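Firnik Tabletop Arm — Set-Up Guide
Section 8: Clearing Small Items to a Plate
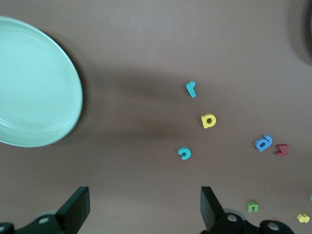
Figure 8-1. Wrist view before a clearing run: foam letters on the table, plate at upper left.

8.1 What this routine can and cannot do

The clearing routine picks up small, light items one at a time and releases them over a plate. It does not tidy a room, sort toys by owner or wipe the table afterward. Expect it to be slower than a person. In bench runs at Gristmont, logged by Tolera Nigatu in March, 1,752 picks were attempted and 69 ended with the item still on the table. Most of those involved two items lying close together.

8.2 Preparing the table

1. Use a flat, matte surface. Gloss tops and patterned cloths reduce detection.
2. Set the plate down fully inside the reach area. Part of it may fall outside the wrist view at the start position.
3. Spread the items by hand if they are stacked. The routine does not separate piles.
4. Remove cups, glasses and anything with liquid in it.

Note: Foam letters are the recommended test load. They compress under the fingers and survive a bad grasp.

8.3 Running the routine

1. Open the fingers and send the arm to START.
2. In Birkerano, open Tasks and select Clear to Plate.
3. Check the live wrist view. Broad shadows across the table are acceptable if each item still stands out from the surface.
4. Touch the plate on the screen to mark it as the target.
5. Press RUN and stay within reach of the stop button.

CAUTION: Keep hands off the table while the status light is amber. The arm does not detect fingers.

8.4 Touching or near-touching items

Pieces with little or no gap, such as the blue and maroon letters in Figure 8-1, may be read as one item. The arm retries 3 times, then skips them. Move them apart and press RESUME — do not restart the task, or the pick log is cleared.

8.5 Items at the edge of view

An item only partly in view is ignored until the arm shifts. If it is still ignored after a full pass, run Feyisa calibration (Section 3) and repeat from 8.3, step 1.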